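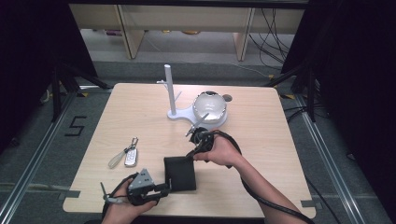
Weniger Demonstrationen, dafür vollständige
Ein Meinungsbeitrag von Armindo Caldeira
22. Oktober 2020

In der Robotik gilt seit einigen Jahren eine einfache Rechnung: Wer mehr Demonstrationen sammelt, bekommt den besseren Regler. Ich halte diese Rechnung für falsch, jedenfalls in der Form, in der sie auf Tagungen und in Förderanträgen vorkommt. Das Problem liegt in dem, was wir eine Demonstration nennen und was wir beim Sammeln wegwerfen.

Im Projekt Condari lernen wir Manipulation von Menschen, die Greifer in den Händen halten. Kein Roboterarm ist beteiligt, keine Fernsteuerung. Die Person sitzt oder steht am Tisch, führt links und rechts je einen Handgreifer, und aufgezeichnet werden die Bewegung der Greifer und die Sicht vom Kopf aus. Aus diesen Daten wird ein Modell trainiert, das später zwei Arme steuert. Das Verfahren ist bekannt und nicht von uns. Strittig ist, wie man damit umgeht, wenn die Person etwas macht, das nicht im Protokoll steht.

Die übliche Antwort lautet: verwerfen. Greift jemand daneben, setzt neu an, wechselt die Hand oder zögert länger als vorgesehen, wird die Episode gelöscht und wiederholt. Übrig bleibt ein Datensatz aus glatten Abläufen. Er sieht gut aus, und die Trainingskurve sieht auch gut aus.

Wir haben im Juni eine Auswertung gemacht, die mich von dieser Praxis abgebracht hat. Vorhanden waren 3.368 Episoden mit kleinen Alltagsgegenständen, also Schlüssel, Beutel, eine Schale, ein Halter und Ähnliches. Wir trainierten zwei Modelle mit gleicher Architektur und gleicher Rechenzeit. Das erste bekam nur die bereinigten Episoden. Das zweite bekam gleich viele Episoden, darunter aber auch solche mit Fehlgriffen und Korrekturen, sofern die Aufgabe am Ende erledigt war. Auf dem Prüfstand kam das bereinigte Modell auf 59 Prozent erledigte Aufgaben, das andere auf 72 Prozent.

Dreizehn Prozentpunkte sind kein Naturgesetz. Es war ein Labor, ein Tischaufbau, eine begrenzte Auswahl an Gegenständen. Wer mir entgegenhält, dass sich daraus nichts Allgemeines ableiten lässt, hat zum Teil recht. Mich überzeugt auch weniger der Abstand selbst als die Art der Fehler. Das bereinigte Modell scheiterte meistens nach dem ersten Fehlgriff. Es schloss den Greifer neben dem Gegenstand, hob an und fuhr mit leerem Greifer zum Ziel. Es hatte nie gesehen, dass ein Griff misslingen kann, und verhielt sich entsprechend. Das andere Modell setzte häufig ein zweites Mal an, manchmal ungeschickt.

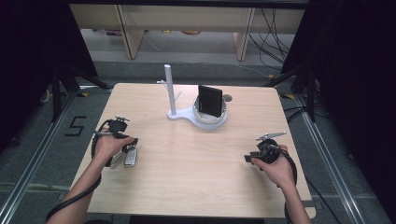

Beim Handgreifer fällt diese Frage stärker ins Gewicht als bei der Fernsteuerung. Ein Mensch, der einen Arm über ein Pult steuert, bewegt sich ohnehin langsam und vorsichtig. Mit dem Greifer in der Hand arbeitet man fast so, wie man sonst auch arbeitet. Man schiebt einen Gegenstand zurecht, bevor man ihn nimmt. Man stützt mit links, was rechts zu kippen droht. Diese Bewegungen dauern oft weniger als eine Sekunde, und in keinem unserer Protokolle waren sie vorgesehen. Ein guter Teil von ihnen ist dem Filter zum Opfer gefallen, den ich selbst mitgeschrieben habe.

Gegen meine Position gibt es einen ernsthaften Einwand. Wer Fehler im Datensatz lässt, bringt dem Modell auch Fehler bei. Die Gruppe hinter Jivberg vertritt diese Ansicht seit Langem und filtert streng. In ihrem Fall leuchtet mir das ein, dort geht es um das Einsetzen von Bauteilen mit sehr engen Toleranzen, und ein falscher Ansatz kann das Teil beschädigen. Für einen Beutel oder einen Schlüsselbund gilt das nicht. Ich würde deshalb zwischen Fehlern unterscheiden, die sich beheben lassen, und solchen, nach denen die Aufgabe verloren ist. Die ersten gehören in den Datensatz. Die zweiten kann man getrennt ablegen und für die Fehlererkennung verwenden — löschen würde ich auch sie nicht.

Der zweite Einwand betrifft den Aufwand. Unbereinigte Episoden müssen gekennzeichnet werden, sonst weiß später kein Mensch, was er da trainiert. Bei uns genügen 3 Marken je Episode: Beginn der Abweichung, Ende der Abweichung, Ausgang. Das ist Handarbeit und sie ist langweilig. Sie kostet aber weniger Zeit als das Wiederholen der Aufnahme, bei dem der Tisch neu eingerichtet werden muss und die Person von vorn beginnt.

Ärgerlich finde ich, wie wenig von alledem in den Veröffentlichungen steht. Angegeben wird die Zahl der Episoden, selten die Zahl der verworfenen. Als wir unsere Ergebnisse mit denen aus Esfahani vergleichen wollten, fehlte genau diese Angabe, und auf Nachfrage hieß es, die verworfenen Aufnahmen seien nicht gespeichert worden. Ein Vergleich war damit nicht möglich. In der Medizin würde man eine Studie, die ihre Abbrecher verschweigt, nicht annehmen. Bei uns fragt die Begutachtung nicht einmal danach.

Mein Vorschlag ist bescheiden. Jede Arbeit, die mit menschlichen Demonstrationen trainiert, sollte angeben, wie viele aufgenommen und wie viele entfernt wurden, nach welcher Regel und von wem. Die entfernten Episoden sollten erhalten bleiben, auch wenn Speicherplatz Geld kostet. Und wer neue Aufnahmen plant, sollte die Anweisung an die Personen am Tisch kürzer halten. »Erledigen Sie die Aufgabe« reicht in den meisten Fällen.

Für den nächsten Durchgang, den wir unter dem Namen Grandano vorbereiten, ist der alte Filter abgeschaltet. Geprüft wird dann auch, ob der Abstand zwischen beiden Modellen bleibt, wenn Gegenstände dazukommen, die im Training nicht vorkamen. Sollte er verschwinden, werde ich das an dieser Stelle schreiben, mit der Zahl der verworfenen Episoden.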